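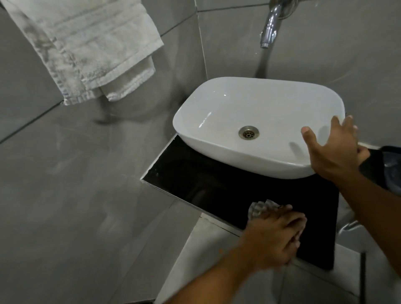 Where do people dry their hands when the sink is small and the towel hangs right beside it?

Mostly on the nearest part of the towel, which in our homes was nearly always the lower edge on the side facing the basin.

Figure 4. White towel hung on the left wall of a corner washroom, next to a vessel sink on a black shelf, with the water running in a thin stream.

4.2 The towel and its place at the sink

We come now to the part of the study that we had expected to be the shortest, and that grew steadily as we went along. When we planned the home visits we thought of the towel as a sort of accessory to the sink, something to be noted on the room sheet along with the soap and the wastebasket and then left alone. After the first few homes in Morden it was plain to both of us that our hosts didn't think of it that way at all. They had a good deal to say about their towels — who was allowed to use which one, how long a towel could decently stay up, and what it meant to put out a fresh one when visitors were expected — and we soon moved the towel from the last line of the sheet to a page of its own.

Of the 129 homes in the full sample, 100 had a cloth hand towel within arm's reach of the sink used most often for handwashing. The rest kept it on a door or in another room, or used paper. We concentrate on the 100, and within them on the very small washrooms, the sort that has been fitted in under a stair or carved out of a hallway. Figure 4 gives a good idea of the arrangement. The basin stands in the corner where two tiled walls meet, the towel hangs on one of those walls and the spout comes out of the other, so that everything a person needs is gathered into a space hardly wider than the person. Most of these rooms leave very little choice about where a towel can go, and once it has been hung it tends to stay on that spot for years.

White was the color we met most, and the reasons given for it were warmly and sometimes fiercely held. White can be washed hot, we were told, and white shows the dirt. The second point was offered as praise by some of our hosts and as a complaint by others, occasionally within the same household. The towel in Figure 4 has gray smudges and darker patches, more of them along its left side, and its lower edge is fringed and a little frayed. We would ask the reader not to take such marks as a sign of careless housekeeping. Several of the most orderly homes we visited had towels with marks very like these, and the people who lived in them could often tell us that the marks had been through a good many washes already. For this reason our record sheet has separate lines for marks seen on the towel and for the number of days since the last change, and the second line was always filled in from what the host told us. We made no attempt to work out one from the other.

The weave deserves a word too, if the reader will bear with us. A terry towel with woven bands across it dries the hand differently from one place to the next, and hosts who had used the same set for a long time knew this very well. One woman in Wetedberg, who had bought her Wernance towels as a set of six when she moved in, told us that she always reached past the bands for the looped part, and that she had never said so aloud to anyone before we asked. Folding matters in much the same way. A towel folded over the rail so that two layers overlap offers a fairly thick edge to the hand, and people described squeezing it between their palms. When it was hung in a single layer they spoke of wiping.

Then there is the matter of drips. In the small washrooms the distance from basin to towel was short enough that most people dried their hands while still standing over the sink, and they were pleased with how dry the floor stayed. A shelf-mounted vessel sink, such as the one in the figure, adds a wrinkle, in that the countertop around the bowl is flat and catches whatever misses. Dark, glossy shelves were admired and grumbled about in equal measure. In 18 homes a second, smaller cloth was kept for the countertop alone, and in 16 of those it was kept out of sight when guests were due. Hosts were quite firm that it must never be mistaken for the hand towel.

We should add a note on the visits made in February. Heating was on in all of these homes, and hosts told us that their towels dried sooner and were changed less often than during the rest of the year. Since we visited each home only once, we can report this only as something people said, and we have kept those homes in the sample without adjustment.

Bjartur Fogh carried out the Morden visits and Kolbrún Norðdahl those in Wetedberg, using the room sheet adapted from the earlier Kjærgaard survey of shared laundries. The final version of the sheet, dated 9 Oct 2023, is reproduced in Appendix B, along with the wording of the towel questions. Section 4.3 takes up soap, its dishes and its dispensers.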